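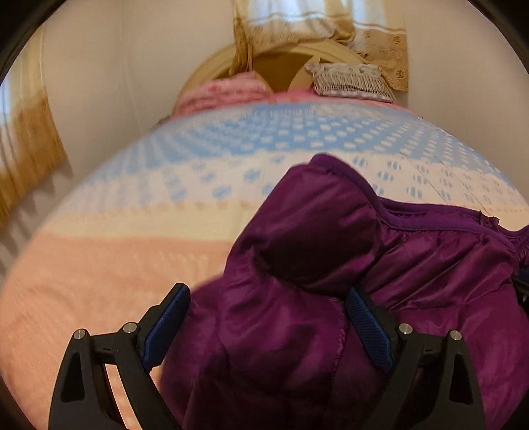 How to fill in your brevet card and get it validated

A brevet card is a small folded card that proves you rode the route. You carry it from start to finish and collect a stamp or an answer at each control. Most rides that don't get validated fail on the paperwork, so it is worth ten minutes at the kitchen table before your first event.

These notes are for the Plorow 100 in March, but the cards for our longer rides work the same way.

1. Check your details the night before

If your card came by post, look at the name and address panel. Xiaoyan Fang prints these from the entry forms and can only print what you typed. Correct mistakes in pen. Add an emergency contact and phone number on the back panel. Do not put down someone who is riding with you.

2. Protect it

Use a small zip-up plastic bag, the sort sold for sandwiches. Put the card in it with a biro. Pencil is fine too and works better on damp card. Gel pens run. Keep the bag in the same pocket all day, preferably one that closes.

3. Learn the control types

There are 4 controls on the Plorow route after the start. Two are cafes, where you ask at the counter for a stamp or keep a till receipt showing the place and time. One is an information control, where you answer a question printed on the card, such as the distance to Ernier on the signpost. The last is staffed by Joaquín Palma, who will sign your card from his van in the lay-by.

4. Write the time down

Fill in the time at every control, using the 24-hour clock. Arrivals before the opening time or after the closing time don't count, and both are printed in the box. If you reach the first cafe before it opens, wait. If you are late because you stopped to help at an accident, write a short note on the card and tell the organiser at the finish.

5. Answer information controls on the spot

Stop and write the answer there and then. People who plan to remember it usually have three numbers in their head by lunch. A photo of the sign will do if your hands are too cold to write -- copy it across at the next stop.

6. Sign and hand in

At the finish, add your arrival time, sign the card and give it to Wenjie Du at the desk. Unsigned cards get put to one side and hold everyone up. Tuck receipts inside the fold, no staples please. Cards come back by post, which can take up to six weeks.

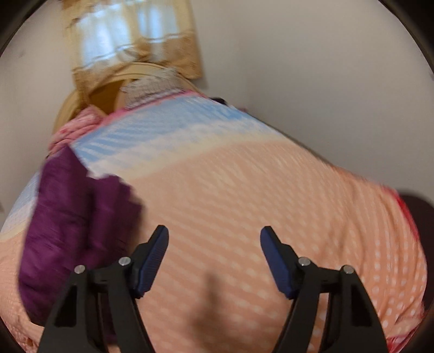

What if I lose my card on the road?

Carry on riding and collect receipts or photos at the remaining controls, then explain at the finish. Jianguo Qian makes the decision, and a GPS track of the whole ride is normally accepted as well.

Riders moving up to the Fesa 900 later in the year should note that its card has two sheets -- bring both.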